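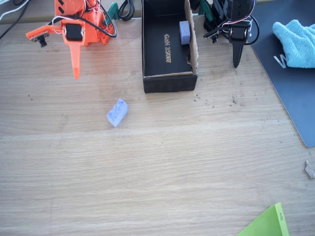 4.2 Block-in-box task

The block-in-box task uses two small foam blocks and an open cardboard box on a tabletop. One arm is printed in orange plastic and the other is built from black parts, so that the two are easy to tell apart in the recordings (Figure 3). The policy has to pick up each block and release it inside the box. Either arm may be used, and we give no instruction about which one.

Figure 3. Workspace for the block-in-box task. One foam block is inside the box, against the divider, and the second is on the table.

We collected 235 demonstrations by teleoperation, all on the same table. The start position of the blocks was changed by hand after each one. We dropped demonstrations in which a block left the reach of both arms, and this left 144 for training. The Flevow baseline and our method, Flollura, were trained on the same 144 demonstrations with the same settings.

We use this website's cookies to improve your reading experience. Accept all | Manage settings

Each method was then run for 90 trials. A trial counts as a success if both blocks are in the box when the time limit ends. A block that rests on the wall of the box counts as a failure, even if it later falls in.

Most Flollura failures came from the second block. With one block already in the box, the policy sometimes moved its gripper toward that block again and left the other on the table. Flevow made the same error, but it also failed earlier - often at the first grasp, when the block lay at an angle to the fingers. Turning the block by hand before the trial removed most of these grasp failures, so we think the angle matters more than the distance from the box.

We also tested seven box positions that were not in the training data. Both methods did worse when the box was moved toward the black arm.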